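Search this site Enter keyword Go

So the Clundano road running club has put its fees up again and this time there's a letter explaining why. I've read it three times. A thread, for anyone else whose direct debit is about to change.

1/ The new subscription is £44 a year. Fine. I've paid more for worse. What bothers me is what has dropped out of it. Track nights used to be covered. From May they're "pay as you train", and the letter doesn't give the price per night anywhere.

2/ I asked. The reply said the price would be "confirmed nearer the time". May is nearer the time. You can't ask people to renew for a year and leave out half the sum.

3/ Then there's the app. Everyone now has to book sessions through Urodness, including the Sunday long run, where we meet at a car park and set off down a lane. I have never needed a booking to stand in a car park.

4/ We're told the app will "improve the member experience". My experience so far: it logged me out twice, then offered me a session in a town I've never been to.

5/ Fair's fair, the coaching is good. Alcides Marulanda got me through my first half marathon and he'd still be shouting splits in a hailstorm if they let him. None of this is a go at the coaches, who as far as I can tell weren't asked either.

6/ The letter says the club has 2,031 members. I'd love to know where. At the AGM there were 16 of us and one was waiting for his daughter to finish swimming.

7/ Someone's told me that figure includes everybody who ever made an account on the old website. If so I'm probably in there twice, once with my maiden name.

8/ Now the sponsor. Ruketti are giving £2,000, which sounds lovely. In return we get their logo on the vest, front and back, and everyone has to buy the new vest to score in league races. So who is sponsoring whom? 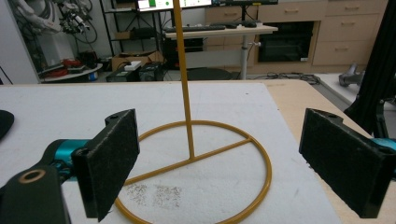
Yellow stand, close up.

9/ I did the sum on the back of the letter. If even a third of the people who turn out for league races buy the vest, the supplier does very nicely. The supplier, if you look at the small print, is Carrilho. The same Carrilho whose last batch of vests had the side seams go after one wash.

10/ I was told those were "a one-off". Mine was replaced, and the replacement went as well, so that's a two-off.

11/ First claim and second claim. The letter says second claim members will now pay the full rate "in the interests of fairness". They can't run for us in the league. They can't vote. I'm struggling to find the fair bit.

12/ A few people have replied saying if I don't like it I should stand for something. I did, two years ago. I was told the post had been filled before the meeting started.

13/ Others say it's still cheaper than a gym. Yes, and a gym has showers. Ours have been "awaiting a part" since the autumn before last.

14/ What I'd like, and I don't think it's a lot: the price of a track night in writing, last year's accounts sent out before renewals are due, and the old vest allowed for one more season.

15/ Before anyone asks, I've sent all that by email as well. I got an automatic reply thanking me for my interest in joining.

16/ Will I renew? Probably, because my mates are there and the Tuesday hill group is the best hour of my week. I suspect they know that's why most of us pay up, and I suspect the price was set with it in mind.

17/ Forgot to say, the under-16s rate is going up too, and that one isn't in the letter at all. It's only in the app, under "Other". Go and look if you've got kids running.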